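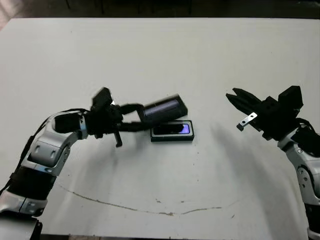

5.3 Teaching the case-and-tray routine

Reading time: 11 min

Search this manual Enter keyword Go

Print this page | E-mail this page

This section applies to the Akitz two-arm bench kit with the Pullard gripper set and Nyanda control software, version 3 or later. Complete the mounting and homing procedures in 5.1 and 5.2 before you begin.

The routine uses one arm at a time. The left arm does the handling. The right arm is held at its standby pose with the jaws open and clear of the work.

Before you start

1. Confirm that both arms are bolted down and that the emergency stop is within reach of the operator.
2. Wipe the tabletop. Stains in the finish do not affect operation, but grit under a part can tilt it and change the grip height.
3. Check the cable over each elbow and wrist. Each cable must have enough slack for the full travel of the joint and must not pass between the fingers.
4. Set the overhead lighting to its normal working level. Glossy parts reflect coloured highlights, and a pose taught under one light may need correction under another.

CAUTION: Keep hands, sleeves and lanyards out of the area between the arms whenever the drive light is on. The arms can move without warning after a program is resumed.

Setting the standby pose (right arm)

5. On the Nyanda home screen, select Arms, then Right, then Free Move. The joints will release. Support the arm before you confirm.
6. Guide the arm until the gripper faces the centre of the table and is well above the surface.
7. Open the jaws fully and select Store as Standby.
8. Select Lock. Wait for the tone before letting go.

Note: If the software reports "Pose too low", raise the gripper and store the pose again. The minimum standby clearance is 50 mm, measured from the lowest point of the gripper, including any bracket fitted to it.

Teaching the pick (left arm)

9. Place the part flat on the table with its long side parallel to the near edge.
10. Select Arms, then Left, then Free Move. Bring the gripper down beside the end of the part.
11. Lower the downward finger until it is just clear of the table. Do not let it press on the surface. Repeated contact will wear the tip and shift the zero point.

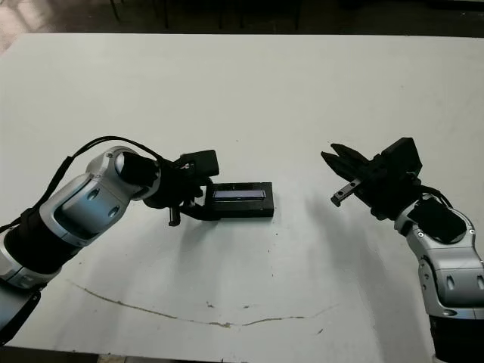 12. Select Store as Approach. The software records the position of all joints and the opening of the gripper.
13. Move the gripper in until it has the part at one end, then select Close. Grip force is set to 23 per cent at the factory. Increase it in single steps only if the part slips.
14. Select Store as Grip, then Lock.

CAUTION: Do not grip across a glass or display panel. Grip the body of the part. Damage to parts caused by excess force is not covered by the Jaltmont service plan.

Teaching the place

15. Jog the left arm upward until the part is clear of anything on the table. Use the Slow setting.
16. Jog sideways to the place position. A small tilt in the held part is acceptable during travel. It must be levelled before the part is lowered.
17. Lower the part, select Open, and store the position as Place.
18. Jog straight up and store the position as Exit. A sideways exit may drag the part.

Running the routine

19. Return the part to its start position and select Run Once at Slow.
20. Watch the full cycle. If either cable catches, press the emergency stop, re-dress the cable and repeat from step 15.
21. When the cycle completes without a fault, select Save. Program names may have up to 11 characters, with no spaces.

Note: Moving the table or either arm base cancels all stored poses. The kit must be homed again as described in 5.2.

Fault messages

Grip lost: the fingers have closed past the stored opening. Check that the part is at its start position.

Joint load high: the arm is meeting resistance. Check for a snagged cable or a finger touching the table.

Standby not set: repeat steps 5 to 8.

Section 5.3 last revised Oct 16, 2021. For gripper finger replacement, see 6.1.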